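Las manos prestadas

Cuando Adhiambo Kariuki heredó de su tía la tienda de semillas de Prallutville, heredó también un mostrador con la madera hundida en el sitio de los codos, una deuda con el carpintero y a Musyoka Gachanja, que llevaba allí tanto tiempo que tenía su propia taza y su propia opinión sobre todo. Musyoka embolsaba. Embolsaba judías, embolsaba mijo, embolsaba flores de nombre largo que compraban las señoras del barrio alto, y lo hacía con una delicadeza que ella, de niña, había tomado por timidez y que era puro oficio.

Así que el día en que llegó la carta de la casa Nalley, con su folleto doblado en cuatro, Adhiambo la escondió debajo de la caja registradora y pasó la mañana entera sintiéndose culpable. El folleto ofrecía el servicio Nyanda: un brazo para embolsar y ordenar paquetes pequeños, alquilado por meses, con una condición que a ella le pareció extraña y bonita a la vez. El brazo aprendía de las manos de alguien. Había que ir al taller y hacer el trabajo con unas pinzas, una en cada mano, hasta que la máquina tuviera suficiente de donde copiar.

— ¿De las manos de quién? — preguntó Musyoka, que por supuesto había encontrado la carta antes de comer.

— De quien queramos, dice aquí.

— Pues de las mías no, que las uso.

Pero fue. Fue el sábado 10 de octubre, peinado como para una boda, y Adhiambo condujo los 35 kilómetros sin poner la radio, porque él iba ensayando en el aire, pellizcando cosas que no estaban, y no quiso distraerlo. Los recibió Emmanuel Kinyua, un muchacho amable que hablaba en voz muy baja, como se habla en las bibliotecas, y que les ofreció té antes de ofrecerles ninguna explicación, cosa que Musyoka apuntó en su favor.

En el taller había otra persona practicando con paquetes, y Kinyua les pidió que miraran un rato antes de decidir nada. Musyoka se quedó de pie, con el sombrero entre las manos, y no se movió en mucho tiempo. Miraba como miraba a los aprendices, con la boca un poco torcida.
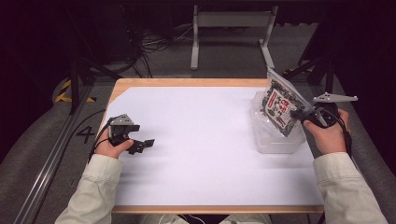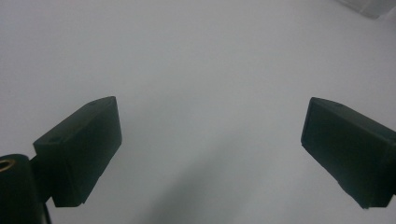

— Coge la bolsa por el borde — murmuró al fin —. Eso está bien. Por el borde se coge.

Viniendo de él, era casi un discurso. Adhiambo aprovechó para preguntar por el precio, que eran 248 al mes con las reparaciones incluidas y 800 de entrada, y por lo que pasaba si la máquina rompía un paquete, y por lo que pasaba si lo rompía delante de una clienta como la señora de los geranios, que tenía muy mal perder. Kinyua contestó a todo menos a lo de la señora, que le hizo reír y que prometió consultar.

Luego le tocó a Musyoka. Las pinzas le parecieron pesadas y tontas, y lo dijo. Dijo que aquello era como comer con las botas puestas. El primer sobre de mijo se le escapó, el segundo lo arrugó de mala manera, y Adhiambo vio cómo se le ponían rojas las orejas y pensó en llevárselo a casa, en devolverle su taza y su taburete y no volver a hablar nunca del asunto. Pero entonces él cerró los ojos un momento, respiró, y dejó de apretar. El tercer sobre entró en su bolsa despacito, con la esquina por delante, tal como lo hacía en la tienda desde que ella apenas llegaba al mostrador.

— Otra vez — pidió él, antes de que nadie se lo dijera.

Se quedaron hasta que oscureció. Kinyua tuvo que encargar más té y, después, unos buñuelos.

El brazo llegó a Prallutville en marzo, en una caja de la carpintería Proswood que Wekesa Minja, el del almacén de al lado, pidió enseguida para sus gallinas. Lo montaron junto a la ventana. Era lento, bastante más lento de lo que prometía el folleto, y Adhiambo escribió a Nalley una carta severa que luego suavizó en tres sitios y que acabó pareciendo una felicitación de cumpleaños. Con los sobres finos se entendía bien; con las judías gordas, regular. Emmanuel Kioko, el cartero, se paraba todas las mañanas a verlo trabajar y le daba ánimos como a un caballo.

Lo que Adhiambo no había previsto era el gesto. Antes de soltar cada sobre, el brazo se detenía apenas y lo inclinaba un poquito hacia la derecha — una vacilación mínima, casi una cortesía. Llamó a Kinyua para avisarle de la avería. Él le preguntó, con aquella voz suya tan baja, si había mirado bien a Musyoka.

Colgó y miró. Al otro lado del mostrador, Musyoka metía flores en una bolsa para la señora de los geranios. Se detuvo, inclinó el sobre hacia la derecha y lo dejó caer.

— Cóbrale 20 — dijo sin levantar la cabeza —, y dile a tu brazo que se está dejando el mijo.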